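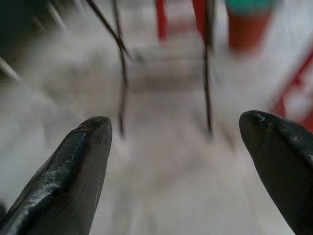
Residents of Floritska have been telling the township for months that the phone calls come around supper time, and that the callers sound so polite and so patient that hanging up feels downright rude. One retired reader of our newsletter wrote in that she had the gift card numbers half read out before her grandson walked into the kitchen.

With letters like hers in mind, Staniforth Savings is very pleased to announce a free evening help line for anyone who has had a call, text or email that doesn't sit right. It opens in June, and neighbors in Floritska and Drumitz can ring from 4 p.m. on, whether or not they bank with us (and please do ring, even if you feel a little silly about it!).

Our branches logged 1303 reports of suspected fraud over the past year, and roughly 20 of those callers had been contacted again by the same people, pretending to help them get their money back.

The line is run together with Girnus, our longtime fraud prevention partner, and will have two staff members on hand each evening. Printed call sheets to keep by the phone are at every branch counter.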